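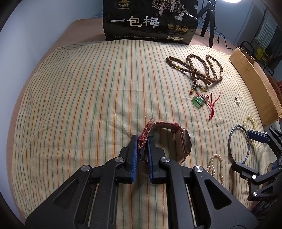 Watch, held by the strap. Zavis open day, Grarnberg.

Zavis open day, who else went?

vustlow_pete
13 Jul 2026
I took the 921 bus out to Grarnberg for the Zavis open day, expecting a robot to do a backflip or at least hand me a leaflet. What I got was jewelry on a striped bedsheet and two hand-held grippers with blue pads, worked by a person with more patience than I've ever had for anything. I stood there for 52 minutes. I have walked out of movies sooner.
Awuor Magesa ran the table and took questions. She said they start people on the watch, and that everyone thinks the watch will be easy until the strap starts behaving like a strap.
Coffee was 2 dollars and tasted like it knew.

gearlash
So the robot open day had no robot.

vustlow_pete
There was an arm in the next room behind a rope. It was switched off. People took selfies with it anyway.

gearlash
Then what you watched was a guy with expensive tongs. I'm not trying to be mean, but I've been picking up my own watch for 20 years and no one has ever put out folding chairs.

mgeraghty
I was there too (Muireann Geraghty, the one asking too many questions by the door). I think the tongs were the best part. You take your hands away, you get two fingers that open and close, and suddenly a string of pearls is a serious opponent. If a person struggles with it, I'd like to know that before I buy a machine that says it can do it. 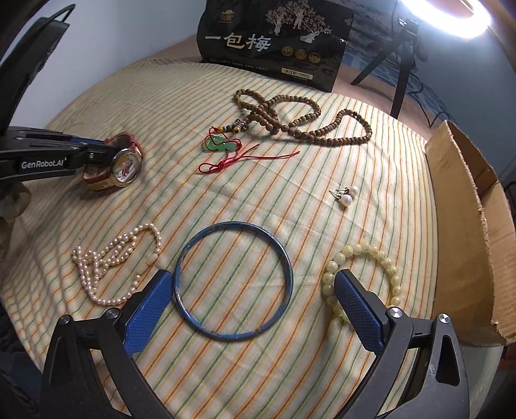
Anyway, I asked Awuor about the bangle, because a hard ring lying flat looked to me like the worst thing on the table. She said she'd take it over the earrings any day. With the bangle you can get a finger inside the ring and lift. With the studs there's hardly anything to grab, and if you squeeze a pearl a little off center it leaves. She didn't say where it goes.
I did get a turn after lunch. I went for the prayer beads, got hold of one end, and the rest stayed where it was out of spite.

tully
Disagree on the bangle. We use parallel jaws at my shop for small rings, metal ones mostly, and anything thin and lying flat is a pain. You end up scraping the table. On cloth, maybe, since the pads can push down into it a bit.

mgeraghty
Cloth was her point, yes. She also said the cloth gets you back later by wrinkling and coming along for the ride.

gearlash
OK, I'll admit the wrinkling thing is interesting. I still say if you print ROBOTS on the flyer you should plug one in.

vustlow_pete
The flyer said "robotics." I checked it on the bus home, where I had plenty of time.

tully
Are they doing another one? I'd drive over if I could bring my own parts and watch someone suffer with them.

mgeraghty
December, same building. Awuor said ask at the desk about bringing things. Eat first – the sandwiches were gone before I found them.

gearlash
Fine. I'll go. I'm bringing a necklace with a knot in it.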